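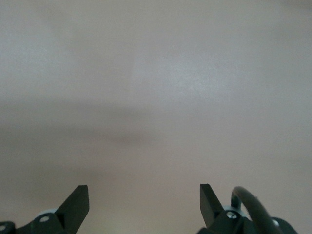 Ramp and Roller Kits for Elementary Classrooms
Progress report to Olledus
Submitted 05/08/2019
Prepared by Brittany Vachon, Uvard
Grant contact: Trevor Bélanger

Summary

The grant pays for 300 classroom kits on ramps, rollers and simple bridges, to be packed at our workroom in Nustow and in schools before classes start again in August. At the date of this report 148 kits are packed and shelved. The teacher booklet is written and has been through one round of comments. Spending is within budget, with one line over and one under, as explained below. We are behind on the printed cards and ahead on the wooden parts.

We are not asking for any change to the total. We are asking for approval to move money from the box line to the parts line. The request is set out near the end.

What was done in this period

Parts. All the wooden dowels have been delivered. Hsu cut them to length for us in two sizes, a longer and thicker one and a shorter, slimmer one. The first delivery had a number of rough ends, which we sanded by hand. Siu-fong Chung spoke to Hsu about it and the second delivery came with much cleaner cuts. We did not charge the sanding hours to the grant.

The white plates came in one delivery. They serve as the bridge deck in lessons two and three and as the moving load in lesson four. A few were scratched in transit and the supplier replaced them without cost.

Packing. Packing started later than planned, as the shelving in the workroom had to go up first. Once it started it went at a steady pace. Lai-ching Lo set up the packing order and trained the two part-time packers. The pace dropped for a stretch when one packer was out sick and has since recovered.

Booklet. Aranka Gál wrote the teacher booklet. It has five lessons, each with a page of setup, a page of things to ask the class and a page on what tends to go wrong. Teachers at two Nustow schools read the draft. Their main comment was that lesson one took too long. It has been shortened and the part on measuring distance has been moved to lesson three.

Cards. The student cards are late. The printer sent a proof with the wrong units on the distance chart (centimeters where we had asked for inches and centimeters both). A corrected proof has been approved and the cards are now being printed. Kits packed so far have everything except the cards, which will be slipped in under the lid when they arrive. No kit has to be unpacked for this.

Change to the way the parts are bundled

In our proposal we said each set of parts would go into a zip bag. We tried this on the first kits and gave it up. The longer dowel pushed through the corner of the bag in a good many of them, and teachers in the trial classroom told us the bags ended up on the floor and the small dowels rolled off the tables.

We now use a bundle with no bag. The plate is laid flat, the two dowels are placed lengthwise on it, and one thin white elastic band goes around the lot. The dowels are longer than the plate, so they stick out past it at both ends. Students pick the bundle up by the plate. At the end of the lesson they put it back together the same way, and a teacher can tell at a glance whether a dowel is missing.

The bundle has some drawbacks:

The band has to go on near the middle of the plate. If it is too close to one end the dowels fan out when the bundle is lifted.

The thicker dowel takes most of the pull from the band, and the slim one can slide if the band is old or stretched. We are packing spare bands in every kit.

The dowels do not need to sit perfectly straight or evenly spaced. The packers spent too much time on this at first. Lai-ching has told them that a bundle with a slight tilt is fine as long as nothing slides out when it is held upright.

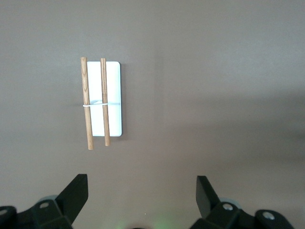 Trial classroom

Lessons one to four were taught in one third-grade class in Nustow. Aranka sat in on all of them. Lesson five was not taught because of a school assembly and will be tried with a different class.

Lesson one (which rolls farther) worked well in the shortened form. Students rolled the two dowels down a ramp made from a book and a ruler and marked where each one stopped. Several groups expected the thick one to win every time and wanted to run it again when it did not. The teacher asked for a second page in the booklet for groups that finish early, and this has been added.

Lesson two (a bridge between two stacks) went slowly. The plate is stiff and holds a lot of weight, so students ran out of things to load it with before anything moved. We have changed the lesson so that the gap between the stacks is widened step by step and the load stays the same.

Lesson three (bridge with rails) uses the dowels as supports under the plate. Students found it hard that the two dowels are not the same thickness, and the plate sat at a slant. We considered ordering matching dowels. After talking to the teacher we kept the two sizes, as lesson one depends on them, and wrote a short activity on leveling the plate with folded paper.

Lesson four (moving a load on rollers) was the most popular. Groups pushed the plate across two dowels and passed the back dowel around to the front. It needs more table space than we had written in the booklet. The setup page now says to clear a full table or use the floor.

Cleanup took longer than any of us had planned for. The teacher set aside five minutes and used more than that in each lesson. Most of the delay was in getting the band back on. The booklet now has a short cleanup page with a drawing, and suggests that one student in each group hold the plate and dowels while another puts on the band.

Storage and delivery

Packed kits are stored on the new shelves along the back wall of the workroom. They are kept off the floor, and the wooden parts waiting to be packed stay in their delivery cartons with the lids closed. We had some concern about damp in the building early in the year. Trevor has kept a humidity gauge on the middle shelf and there has been no reading that would worry us.

The first 100 kits have been assigned to schools. The remaining kits will be assigned once the district sends its final class list. Deliveries will be made by van in the first part of August, when school offices reopen. We looked at delivering before the summer and the schools preferred to wait, as many classrooms are emptied for cleaning and boxes get moved around or lost.

Each school will get one extra packet with loose bands, one spare dowel of each size for each kit and a sheet for ordering replacements.

Budget

Wooden parts: under budget. Hsu gave us a lower price for the second delivery.

Plates: on budget.

Boxes: under budget. With the zip bags gone the parts take less room, and we were able to use the smaller box size.

Printing: on budget. The printer is covering the cost of the second proof.

Bands and spares: over budget. The proposal had no spare bands in it. We now pack up to 5 in each kit, and the thin kind that holds the dowels without bowing them costs more than the office kind we priced.

Packing hours: on budget so far. If the cards arrive much later than promised there will be extra hours at the end to add them.

Request: we ask that Olledus approve moving the unspent part of the box line to bands and spares. The amount is in the attached budget sheet, in the column headed Revised. Trevor can answer questions about the figures.

Problems and risks

Cards. This is the main risk to the schedule. If the cards are not here by the end of next month we will ask the printer for a partial shipment so that the kits already assigned can be closed and taped.

Staffing. One of the part-time packers leaves at the end of the school year. Siu-fong will cover some of the hours and we have started looking for a replacement.

Bands. We do not yet know how long they last in daily classroom use. The trial class has kept its kit and will report back.

Next period

Finish packing the remaining kits.

Add cards to all kits and tape the boxes.

Teach lesson five in a second classroom and make changes to the booklet if needed.

Send the booklet for final layout. Aranka will read the proofs.

Confirm delivery times with each school office.

Hold one short training for teachers at the Nustow workroom, led by Lai-ching and Aranka. A date will be set once the district calendar is out. Olledus staff are welcome to attend.

Attachments: revised budget sheet; teacher booklet, second draft; comments from the trial classroom.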